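Clestance wipe-clean tablecloth, light blue

Product page | Tableware and table linen | Sandix Home

The Clestance is a wipe-clean cloth for kitchen tables that get used all day. It is meant for the table where you eat, and also where you unpack the shopping, stack the plates after washing and leave the oil and vinegar out between meals. It comes in one colour, a light blue that can look a little green under some bulbs. If you need an exact match with a wall or a blind, please order a swatch first.

The cloth has small printed motifs, including a panda. The print is spread out, so most of the surface stays plain and the motifs don't crowd a set table. They don't repeat in straight rows, so two cloths laid side by side on a long table will not line up. We can't supply cloths cut to match.

What it is made of

A woven polyester backing with a smooth coated face. The coating is on the top side only. The underside is soft and will not scratch varnish, but it is not waterproof from below, so dry the table before you lay the cloth. The edges are cut and sealed. There is no hem, and the cloth can be trimmed at home with ordinary scissors without fraying.

Heat

The coated face is safe up to 70 degrees. A dinner plate with hot food on it is fine. A pan from the hob, an oven dish or a full teapot is not, and needs a mat or a trivet underneath. Heat marks show as a dull patch and do not come out. They are not covered by the guarantee.

Creases

The cloth is sent folded and will have fold lines when you open the packet. Most of them drop out in a week of normal use. To speed this up, lay the cloth face down over the table in a warm room overnight. Do not iron it on either side. If you plan to put it away between uses, roll it on a cardboard tube. Folding it along the same lines each time will weaken the coating there.

Cleaning

Wipe with a damp cloth and a little washing-up liquid, then wipe again with clean water. Oil should be taken up with kitchen paper first, as a wet cloth only spreads it. Soy sauce, dark vinegar, turmeric and beetroot will stain if left to dry, and should be wiped up the same day. Do not use bleach, scouring cream or the rough side of a sponge on the printed areas. The cloth can't go in the washing machine or the tumble dryer.

Bottles

The most common complaint we get about light-coloured cloths is the ring left under an oil bottle. A small placemat or tray under the bottles deals with it, and can be rinsed separately. Placemats with a rubber back should be lifted once a week to let the surface air. Some rubber backings react with coated cloth and leave a yellow shadow. Felt, cotton and cork backs are all safe.

Plates and draining

Glazed plates and bowls slide easily on the coating, so an unglazed foot ring is nothing to worry about on a cloth this smooth, but drag marks can build up where heavy crockery is pulled about every day. Lift it where you can. If you stand washed plates in a basin or drainer on the table, wipe under it when you have finished. Water held under a flat base can lift the print over time.

The cloth on a kitchen table, with plates and bottles:

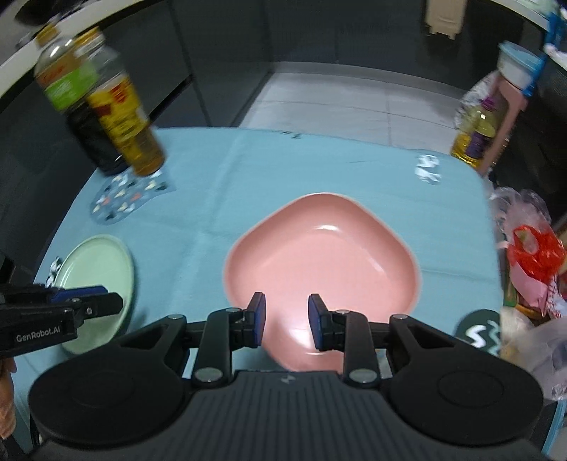
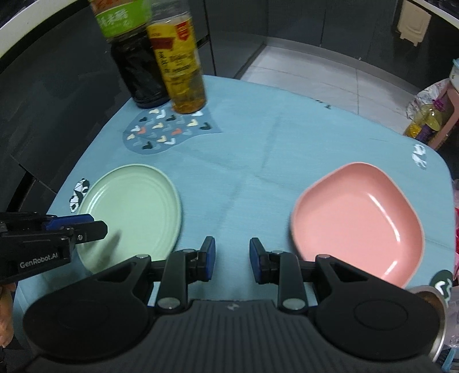
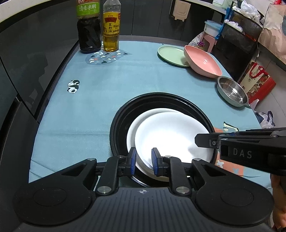
Plates, bottles and other tableware are not included. The Bennani tableware range is sold separately and has its own page.

Choosing a size

Measure the table top and add the drop you want on each side. We suggest a short drop for a table with stools or chairs pushed in close, as a long one gets caught between the seat and the table edge. For a round table, measure across the widest point. The cloth is supplied as a rectangle in every size, and the corners will hang lower than the sides unless you trim them. A paper guide for cutting a round is in each packet.

Small: for a two-seat or fold-down table
Medium: for a four-seat table
Large: for a six-seat table
By the metre: cut from the roll, up to 12 metres in one length

Cut lengths can't be returned unless faulty.

Wear

The face is tested to 2,000 wipe cycles with a damp cotton pad. In a household kitchen the first sign of age is usually a loss of shine at the place where people sit, followed by fine lines along the table edge. Neither affects how well it keeps out water. We guarantee the coating against peeling for one year from delivery. Keep your order email as proof of purchase.

Clips

The cloth is light and may shift if the table is knocked. Gotamum table clips fit tops of most ordinary thicknesses and are sold in packs of four. Put one at each corner and leave a little slack. Clips fixed too tightly will pull the cloth into a ridge along the edge, and the coating will crack there first.

Questions we are often sent

Can I use it outdoors?
For a meal, yes. Bring it in afterwards. The print fades in strong sun.

Is it safe to roll out dough on it?
No. Use a board. The coating is not made for direct contact with food, and a knife or cutter will go through it.

Does it smell when new?
A little, for a day or two. Open a window, or hang it over a door.

Can I put a second cloth on top?
Yes, as long as the top one is dry. Colour from a damp cotton cloth can pass into the coating.

Do you sell it in other colours?
A pale grey is planned for December. You can leave your email address on the contact page to be told when it is in.

Trade orders

Cafés, nurseries and holiday lets can buy full rolls. The minimum for trade prices is 300 metres across a year, which can be split into several deliveries. Write to Celeste Simões on the trade desk with the width you need and the address for delivery. Samples are sent free to business addresses.

Delivery

Folded sizes go by standard post. Cut lengths and rolls go by courier and need a signature. Unused folded cloths can be returned in their packet within the period shown on your order email. We can't take back a cloth that has been trimmed.

Page last checked Thu 5 September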